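Startseite | Forum | Hautpflege | Make-up | Düfte | Suche | Anmelden

Forum > Make-up > Lippen

Clarnunel Lippenfarbe: welcher Ton bei warmem Unterton?

hema_m
Guten Abend zusammen, ich lese schon seit dem Frühling hier mit und schreibe heute zum ersten Mal. Deutsch ist nicht meine Muttersprache, bitte entschuldigt also kleine Fehler. Ich möchte mir eine Lippenfarbe von Clarnunel kaufen und kann mich zwischen zwei Tönen nicht entscheiden: 183 und 320. Auf der Internetseite sieht 183 wie ein Ziegelrot aus, aber in den Bewertungen steht mehrmals das Wort „Beere“. Meine Haut ist mittelbraun mit einem warmen Unterton, meine Lippen sind von Natur aus ziemlich dunkel. Hat jemand beide Töne probiert?

Wikus
Die 183 habe ich meiner Frau geschenkt. Beere ist das auf keinen Fall. Bei ihr ist es ein bräunliches Rot, aber sie ist sehr hell. Mehr kann ich leider nicht beitragen.

LakshmiS
Willkommen, Hema! Ich habe beide. Auf dunkleren Lippen wird die 183 deutlich kühler, daher kommt vermutlich die „Beere“. Die 320 bleibt auch bei mir warm, so in Richtung Zimt. Ich würde dir zu der 320 raten. Man muss allerdings wissen, dass sie sehr matt ist und jede trockene Stelle zeigt. Ich trage zehn Minuten vorher Balsam auf und nehme ihn mit einem Tuch wieder ab.

divya.a
Da muss ich widersprechen. Ich habe auch dunkle Lippen und bei mir ist die 320 einfach verschwunden, man hat fast keinen Unterschied zu meiner eigenen Farbe gesehen. Für den Preis finde ich das schade. Die 183 dagegen trage ich seit November fast jeden Tag im Büro.

LakshmiS
@divya.a Hast du sie mit oder ohne Konturenstift aufgetragen? Ohne Stift finde ich sie auch schwach.

divya.a
Ohne. Ich möchte morgens um halb sieben nicht mit drei Produkten an den Lippen arbeiten, das ist mir ehrlich gesagt zu viel. Eine Lippenfarbe soll allein funktionieren.

hema_m
Vielen Dank für die vielen Antworten! Jetzt bin ich leider noch unsicherer als vorher. Gibt es vielleicht ein Geschäft, in dem man die Töne testen kann? Ich wohne in der Nähe von Zisholm.

Gert_DP
In der Drogerie am Bahnhof in Zisholm stand ein Aufsteller von Clarnunel, als ich letztes Mal dort war. Ob die Tester für alle Töne da sind, weiß ich nicht. Bitte nicht direkt auf die Lippen auftragen, sondern auf die Fingerkuppe, die kommt der Lippenfarbe am nächsten. Der Handrücken hilft bei dunkleren Lippen überhaupt nicht.

Anil S.
Eine Alternative wäre der getönte Balsam von Kamolrat. Er kostet 8 Euro und verzeiht viel mehr als diese matten Stifte. Ich benutze ihn selbst im Winter, die Farbe ist bei mir sehr dezent.

divya.a
Der Balsam ist gut, aber er hält bis zum ersten Kaffee. Hema sucht, wenn ich es richtig verstanden habe, eine richtige Farbe.

LakshmiS
Noch etwas zur Haltbarkeit, weil es oft vergessen wird: Bitte nicht im Badezimmer aufbewahren. Bei mir sind 2 Stifte im Sommer weich geworden und haben danach nach altem Öl gerochen. Seitdem liegt alles, was ich nicht täglich brauche, im Schlafzimmer im Schrank, dunkel und trocken. 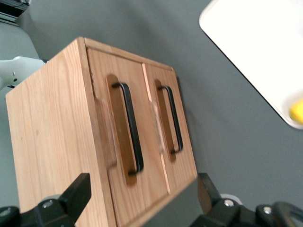
Schrank aus hellem Holz mit zwei Türen

Gert_DP
Schöne Maserung. Wegen der Lagerung bin ich aber nicht ganz einverstanden. Mein Badezimmer hat ein Fenster und wird nicht besonders warm, und meine Pflegesachen stehen dort seit Jahren ohne Probleme. Ich glaube, es kommt mehr auf die Heizung an als auf den Raum.

LakshmiS
Das kann sein, Gert. Mein Bad hat kein Fenster, und nach dem Duschen ist es dort wie in den Tropen. Dann sage ich es genauer: nicht in einem Bad ohne Fenster.

Wikus
Meine Frau legt ihre in den Kühlschrank, neben den Senf. Ich enthalte mich.

hema_m
Ich war am Samstag in Zisholm. Den Aufsteller gibt es noch, aber der Tester von der 320 hat gefehlt. Die 183 habe ich auf der Fingerkuppe probiert und sie war wirklich kühler als auf der Internetseite, trotzdem hat sie mir sehr gut gefallen. Ich habe sie gekauft. Lakshmi, den Trick mit dem Balsam werde ich auch bei diesem Ton versuchen.

divya.a
Das freut mich! Schreib bitte, wie sie nach dem Essen aussieht. Bei mir geht sie zuerst in der Mitte ab.

LakshmiS
Viel Freude damit. Falls du die 320 doch noch testen möchtest, melde dich, ich kann dir ein kleines Stück abschneiden und in ein Döschen füllen.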